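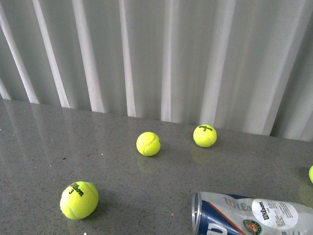
Tennisbälle und umgekippte Balldose auf dem glänzenden Prüftisch. Foto: Rollton

PRESSEMITTEILUNG

Rollton veröffentlicht Praxisleitfaden für Greifversuche mit Alltagsgegenständen

Rollton, im November – Wer schon einmal einem Tennisball hinterhergekrochen ist, der unter den Schaltschrank gerollt war, weiß ungefähr, warum wir dieses Papier geschrieben haben. Ab sofort steht unser Praxisleitfaden „Rallis“ allen offen, die Roboterarme an losen, runden, glänzenden oder sonstwie lästigen Gegenständen erproben. 20 Seiten, kostenlos, auf Deutsch und (bald auch) auf Englisch.

Ich leite bei Rollton die Arbeitsgruppe, die den Text verfasst hat, und ich gebe zu: Am Anfang wollte ich nur eine Seite für unser eigenes Labor. Dann haben die Kolleginnen und Kollegen von Brotus mitgelesen, dann die Leute aus dem Roven-Projekt, und plötzlich hatten wir drei verschiedene Meinungen dazu, was ein „abgelegter“ Gegenstand ist. Liegt ein Ball schon, wenn der Greifer offen ist? Oder erst, wenn er nicht mehr rollt? Bei uns gilt jetzt: Greifer offen, Arm zurückgezogen, Gegenstand in Ruhe. Vorher wird kein Versuch als gelungen eingetragen. Klingt kleinlich, macht aber in der Auswertung einen Riesenunterschied!

Grundlage des Leitfadens sind 3513 protokollierte Durchgänge aus den drei beteiligten Häusern. 296 davon mussten wir nachträglich streichen, weil im Protokoll etwas fehlte, meistens die Ausgangslage der Gegenstände. Das hat wehgetan, und deshalb steht das Kapitel über die Ausgangslage jetzt ganz vorn.

Was drinsteht

Zur Ausgangslage: Vor jedem Durchgang wird der Tisch einmal aufgenommen, und zwar mit allem, was darauf liegt. Bei Bällen gehört auch die Ausrichtung des Aufdrucks ins Protokoll, sofern er zu sehen ist. Ein Wilson-Schriftzug, der auf dem Kopf steht, ist für eine Bilderkennung eben etwas anderes als einer, der schräg nach oben zeigt. Gegenstände am Bildrand werden als „teilweise sichtbar“ geführt. Man darf sie nicht einfach weglassen, nur weil die Kamera bloß ein Stückchen davon erwischt.

Zur Oberfläche: Polierte Tische sind ausdrücklich erlaubt. Wir empfehlen sogar, einen Teil der Durchgänge auf spiegelndem Grund zu fahren. Auf der grauen Platte oben zieht sich unter den Bällen ein gelblich-grüner Schimmer entlang, und solche Spiegelungen kommen in Küchen und Empfangshallen nun mal vor. Wer nur auf matter Unterlage prüft, muss das künftig dazuschreiben. Dasselbe gilt für den Hintergrund – ein Vorhang mit Falten ist in Ordnung, er soll aber innerhalb einer Serie nicht gewechselt werden.

Zu Verpackungen: Offene Dosen mit Metallrand bekommen einen eigenen Abschnitt. Der Rand kann spiegeln, die Folie kann knittern, und die Öffnung zeigt je nach Lage woandershin. Der Leitfaden verlangt deshalb, stehende und liegende Dosen getrennt auszuwerten und die Richtung der Öffnung zu notieren. Ein Mittelwert über beides ist zwar schnell gerechnet, hilft aber keinem weiter.

Zur Sicherheit: Beim Umräumen von Hand steht der Arm im gesicherten Halt. Immer. Auch wenn es nur der eine Ball ist, auch kurz vor Feierabend. Für die Freigabe danach ist genau eine Person zuständig, und die steht vor Serienbeginn im Protokoll. Der Leitfaden ersetzt übrigens weder die Risikobeurteilung der Anlage noch die geltenden Normen und Vorschriften, er setzt beides voraus. Darüber haben wir mit Brotus am längsten diskutiert, und ich bin froh, dass der Satz jetzt fett gedruckt auf der zweiten Seite steht.

Wie es weitergeht

Rallis ist eine freiwillige Selbstverpflichtung. Ein Siegel gibt es nicht, eine Prüfstelle auch nicht. Wer danach arbeitet, legt seinem Bericht einfach den ausgefüllten Protokollbogen bei. Bei Roven läuft der Bogen bereits im Alltag mit, bei uns im Labor sowieso, und Brotus stellt gerade die letzten beiden Prüfplätze um. Serien mit bis zu 400 Durchgängen passen in die mitgelieferte Tabelle, für größere bitte teilen.

Die nächste Fassung soll sich mit weichen Gegenständen befassen, also mit Tüchern, Beuteln und allem, was nach dem Anfassen anders aussieht als vorher. Da sind wir uns noch überhaupt nicht einig und freuen uns über Zuschriften, gern auch über Widerspruch!

Leitfaden, Protokollbogen und Tabelle stehen im Pressebereich von Rollton zum Herunterladen bereit. Abdruck des Fotos honorarfrei bei Nennung der Quelle.

Pressekontakt: Rollton, Arbeitsgruppe Rallis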